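Trucos para limpiar plástico blanco sin dejarlo peor

El plástico blanco nace blanco y dedica el resto de su vida a desmentirlo.

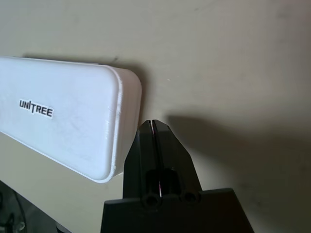
Empiece por lo aburrido: agua templada, una gota de lavavajillas y un paño de microfibra bien escurrido. Para las marcas rebeldes, bicarbonato con agua, sin apretar. La esponja mágica lija, aunque en el envase sonría, y se come el brillo.

Los restos de pegamento salen con aceite de cocina y 30 minutos de paciencia. La lejía, para otro martes.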